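L'association Provon cherche huit personnes pour sa session d'automne du groupe de lecture à voix haute, à Brernis. Les inscriptions sont ouvertes jusqu'à fin septembre.

## De quoi il s'agit

Les participants préparent des textes courts et vont les lire dans deux établissements de la ville, la résidence Isto et le foyer Ansah. Les lectures durent 20 minutes, suivies d'un temps de discussion avec les résidents. On lit à deux, chacun son texte.
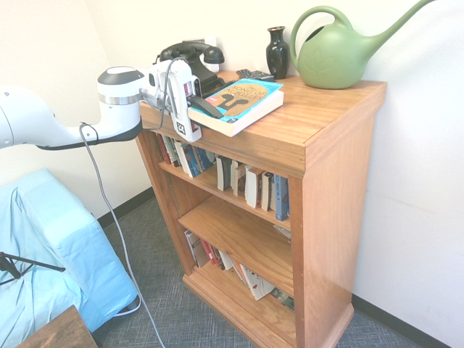
Aucune expérience n'est demandée. Il faut lire le français sans difficulté, accepter d'être repris sur sa diction et pouvoir se libérer un après-midi par semaine, d'octobre à avril. Les répétitions ont lieu à 18 h dans nos locaux, au premier étage (pas d'ascenseur, nous contacter si c'est un problème, on peut s'installer ailleurs).

## Ce que nous proposons

- une formation à la lecture en public avant la première séance
- le remboursement des trajets en bus, sur justificatif
- une indemnité de 300 euros pour la session complète, versée en deux fois
- l'accès libre à notre fonds de 650 volumes, romans et nouvelles surtout

## Le choix des textes

Chaque lecteur choisit ses textes, en accord avec son binôme. Les nouvelles et les récits de voyage passent bien, la poésie aussi si elle n'est pas trop longue. On peut prendre un chapitre dans un gros livre, comme celui à couverture bleu pâle posé de biais sur l'étagère, à condition que l'extrait se comprenne seul. Évitez les coupes au milieu d'un dialogue. Les textes en langue étrangère sont acceptés avec une traduction, lue par l'autre membre du binôme.
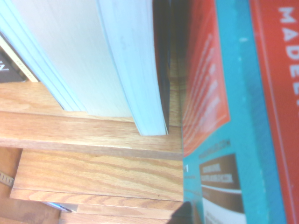

## Candidater

Envoyer à l'accueil de Provon, par courrier ou en le déposant sur place :

1. une lettre d'une page maximum, avec vos disponibilités
2. le titre de deux textes que vous aimeriez lire
3. un numéro de téléphone

Pas de CV. Les personnes retenues passeront un court essai de lecture début octobre, sur un texte de leur choix. Les mineurs à partir de 16 ans peuvent participer avec une autorisation parentale. Une réponse sera donnée à tout le monde, y compris en cas de refus, et les candidatures non retenues peuvent être gardées pour la session suivante si vous le précisez dans la lettre.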